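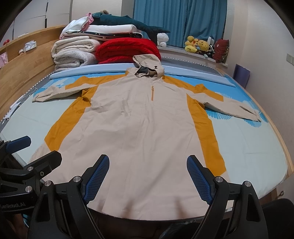
Cream and mustard, laid out flat with the hood at the top. The short yellow zipper runs down the center of the chest just below the collar.

The Big Closet Day - Gallery

Every fall the Dorkville Sewing and Swap Circle empties its closets, and this year we did it at home, bedroom by bedroom, before anything went into a bag. The jacket at the top is my favorite thing to come out of the whole effort! It's the first page of our gallery and I could have filled the rest of it with this one piece (Yareli Lozano had to talk me down).

About the jacket

I love this color combination so much. The pale fabric keeps it soft, and then those mustard side panels come running down from the armpits in a proper broad band toward the lower corners. There's more of the yellow across the shoulders, so it holds together as a design even with the sleeves stretched out. The hood has a darker grey lining, a nice surprise on something this light, and a little dark logo patch near the front edge.

It has its creases, of course. Tiburcio Beltrán says a warm iron on the wrong side, and Neema Koech says hang it in the bathroom while you shower and leave it alone. I'm with Neema on this one - it's a jacket for throwing on, and I don't mind a wrinkled cuff at all.

And can we talk about the bedding? Light blue with brighter feathery leaves, grey trim with a tiny zigzag sort of edge, and one long pale blue pillow right across the head of the bed. Mustard on blue is such a happy pairing that Shoshana Calloway is now planning a quilt around it. She has 52 blocks sketched already and we're all very excited to see where she goes with that.

How we lay things out

If you're sending in pieces for the next page, please do them the same way. Front side up, hood or collar toward the pillow, sleeves out to the sides. Smooth the body with your hands and leave the rest. A bed works better than the floor, and a patterned sheet is fine as long as the garment is a plainer one.

Folding a hooded jacket for the swap bag: turn it face down, bring both sleeves across the back, fold the hood down over them, then fold up from the hem in 2 turns. It makes a neat packet and you can fit a surprising number in one bag.

The swap table opens Thursday at the Espinoza Street hall. Bring up to 20 pieces each, clean and with the zippers closed, and give your list to Citlali Salinas at the door.

More closets coming in December!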